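Oresance Soap Batch Records

README for the main table and its two helper files

What is in this folder

Oresance is a set of written records for small-batch bar soap made by the cold process. It holds 200 batches from three makers: Tavska, Zemov and Majali. Each row is one batch, from the oils that went into the pot to the notes taken when the first bar was used at the sink.

The records started as paper batch sheets. They were typed up so that the three makers could look up each other's recipes, and the table has been cleaned up since then for anyone who wants to compare oils, additives and cure times. All recipes are scaled to 200 g of oils, whatever the size of the original batch. Water, lye and additives are scaled by the same factor.

Files

batches.csv - the main table, one row per batch
oils.csv - the oil names used in the main table, with the other names they go by on supplier labels
changes.txt - what was changed between versions, newest first

All files are UTF-8 with commas as separators. Fields that contain a list use semicolons inside the field. The first row holds the column names.

Columns in batches.csv

The main table has 11 columns.

batch_id - short code, first letter of the maker followed by a running number
maker - Tavska, Zemov or Majali
soap_name - the name on the batch sheet, spelling left alone
oils - oils and butters with their weight in grams, largest first
liquid - water, milk, herbal tea or a mix, with weight
additives - clays, oats, petals, honey, salt and so on, with weight where it was written down
scent - essential oils by name, or "none"
superfat - percent, as the maker planned it
cure_weeks - full weeks between cutting and the first use noted on the sheet
category - one value from the list in the next section
notes - free text

Lye is not a column. It can be worked out from the oils and the superfat, and a few of the old sheets had a lye weight that did not agree with the rest of the recipe. We took the column out instead of guessing which number was wrong. Please run every recipe through a lye calculator before making it.

Categories

There are 13 categories: goat milk, other milk, castile, salt, clay, charcoal, oatmeal, honey, herb, flower, shaving, shampoo and kitchen.

A batch gets only one category, even when it could fit several. The rule is that use comes first and ingredients second. A shaving bar made with clay is "shaving". A goat milk bar with rose petals is "goat milk", since milk is treated as coming before petals. Kitchen means a bar meant for taking onion and garlic smell off the hands, and most of those have coffee grounds in them.

Castile is used in the loose sense. Tavska only uses it for bars made entirely with olive oil. Zemov also uses it for bars with a small share of coconut oil, and we kept Zemov's choice. Filter on the oils column if you need the strict meaning.

How the records were made

Each maker filled in a sheet on the day of the pour, usually with a pencil and usually with oily hands, so some of the additive weights are hard to read. Where a digit could not be read, the weight is blank and the notes say "weight unclear". The name of the additive is still there.

Sheets were typed by one person and checked by another against the paper. Differences were settled by going back to the maker. If the maker did not remember, the field was left empty.

Cure time is the field that needs the most care. Majali writes the date of cutting and the date of first use. Tavska writes only the number of weeks. Zemov wrote the weeks from pouring in the early batches and from cutting in the later ones. The early ones were shifted to match, but they may still be off by a few days. Salt bars are cut while still warm, so for them the two ways of counting come to the same thing.

Packing is left out of the table. The sheets have a line for it, but it was hardly ever filled in, and the makers changed between paper bands, boxes and bags depending on what was on the shelf. If packing was mentioned as a cause of a problem, such as bars sweating after they were closed up too early, it is in the notes.

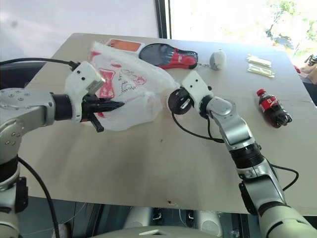
Reading the notes column

The notes are the makers' own words, with names of customers taken out. They are short and uneven. Some common terms:

trace - the point where the mix leaves a line on the surface. "Light", "medium" and "heavy" are the maker's judgment.
gel - the batch heated up in the mold and turned darker in the center. "Partial gel" leaves a ring.
ash - a white dusting on top of the bars. It washes off and has no effect on use.
DOS - orange spots on older bars, a sign that an oil has started to go rancid.
riced - the scent made the mix go grainy. Mostly seen with clove.
seized - the mix went solid before it could be poured.

Failed batches are kept in. A failed batch has "FAIL" as the first word of the notes, and cure_weeks is empty. Please leave these rows in if you share a copy, as they are often more useful than the good ones - the rows on honey soap in particular show how easily a batch overheats.

What the data can be used for

It works well for looking up a starting recipe, for seeing which oils tend to be combined, and for finding out what went wrong for someone else with the same additive. It has also been used as a small practice table for sorting and filtering.

It should not be used to make claims about skin. The batch sheets carry remarks like "good for dry hands" or "calmed down my elbows", and these were left in the notes because they are part of the record. They are one person's impression of one bar. No skin type was recorded and no test of any kind was done. Soap made from these recipes should not be sold as a treatment for burns, eczema or anything else.

The table also says little about scent strength. Essential oils are listed by name only. The makers buy from different suppliers and measured by drops, by lid and by weight, and we found no fair way to put those on one scale. Check the safe limit for each oil before you use it, more so for bars that will be used on children.

Known problems

Olive oil is over-represented. Tavska uses it as the base of nearly everything.

"Palm" in the Zemov rows may mean either palm oil or palm kernel oil. These need different amounts of lye. Rows where it could not be settled have "palm type unknown" in the notes. Do not make these recipes as they stand.

Milk is sometimes listed as frozen and sometimes not. An empty mention does not mean it was used fresh.

Superfat is what was planned. Milk and some butters add fat that the makers did not count, so the real figure is likely a little higher in the goat milk and other milk rows.

Scaling down to a small batch makes some additive weights very small. A pinch is still a pinch, and those are written as "pinch" without a number.

Changes and corrections

Corrections are welcome if you have made a recipe and the weights do not add up. Send the batch_id, the field and what you think it should say. Please do not send a whole edited copy of the table, as it is slow to compare.

The last round of fixes was made in August. It merged two spellings of shea butter, moved the shampoo bars out of the herb category and restored the notes on a few Majali rows that had been cut short at a comma.

Terms of use

You may copy, change and share the files, for free or as part of paid work, as long as you name Oresance as the source and keep this README with them. Soap names belong to their makers. Use the recipe if you like, but give your own bar its own name.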